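Cours 4 – Les glaçures, notes pour l'atelier de Rosalie Danzer

Avant de toucher aux seaux, je vous redonne la base : une glaçure, c'est du verre qu'on fait fondre sur la terre. Silice, alumine, fondant. Le reste (couleur, matité, effets), on l'ajoute ensuite.

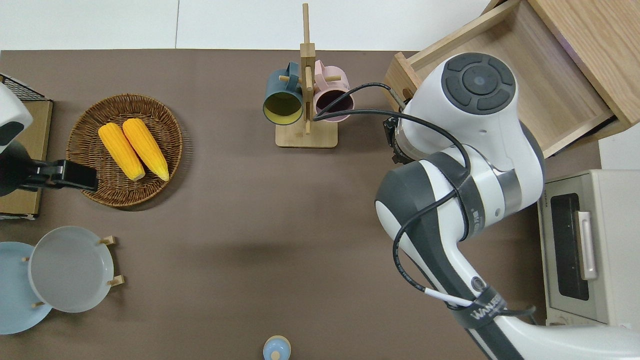

La couleur vient surtout des oxydes. Le cuivre donne des verts, le cobalt des bleus, le fer à peu près tout ce qu'il veut selon la cuisson ! Rien n'oblige à garder la même teinte partout : la tasse bleu canard accrochée au porte-tasses est jaune-vert à l'intérieur, et j'adore ce genre de contraste. Pour vos essais, notez **toujours** la recette au dos de la tuile. 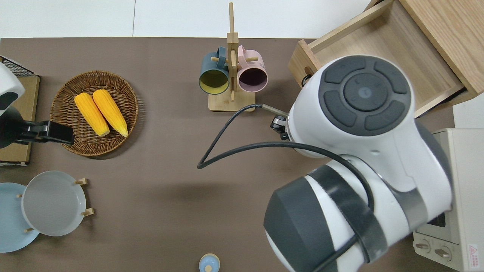
Pourquoi ma glaçure coule-t-elle sur la plaque du four ?

Le plus souvent, la couche est trop épaisse près du pied, ou bien il y a trop de fondant. Laissez une bande nue en bas de la pièce.

Pour la pesée, on part sur 300 g de matière sèche par essai – tamisez deux fois, s'il vous plaît. 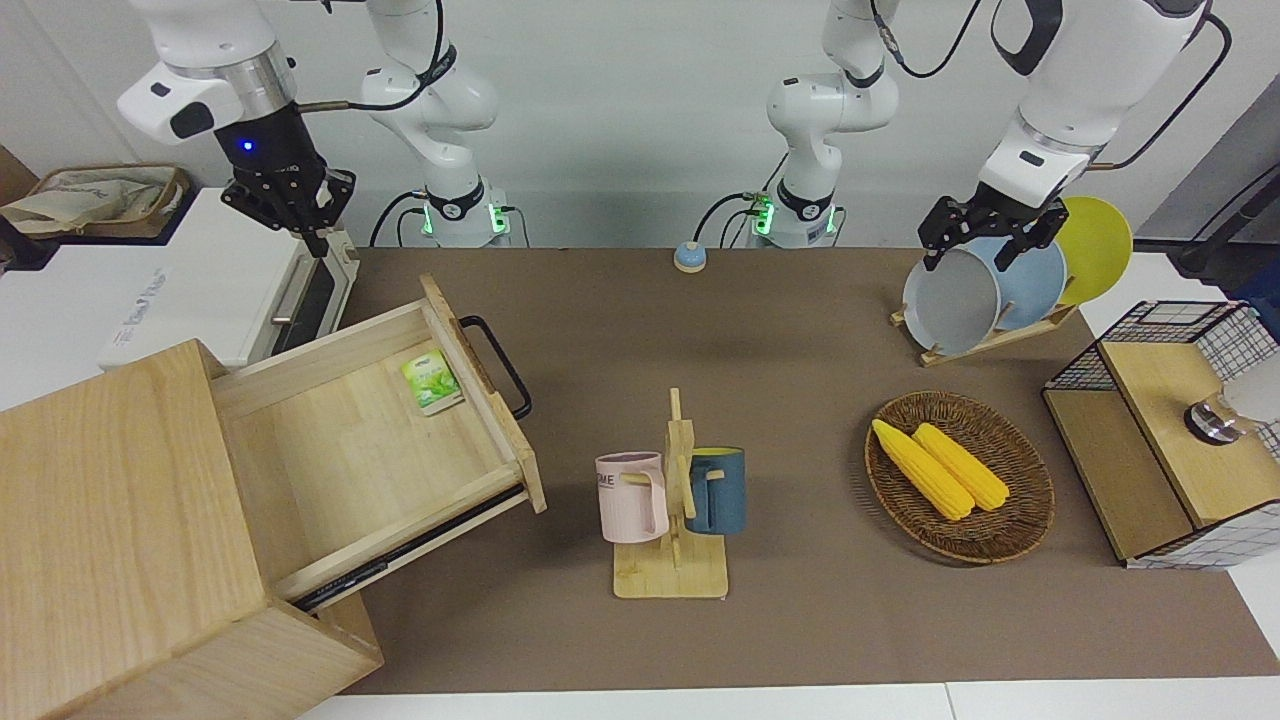

Ensuite on ajoute l'eau petit à petit, en remuant, jusqu'à une consistance de crème liquide. À apporter la prochaine fois : masque, pinceau plat, 4 tuiles biscuitées.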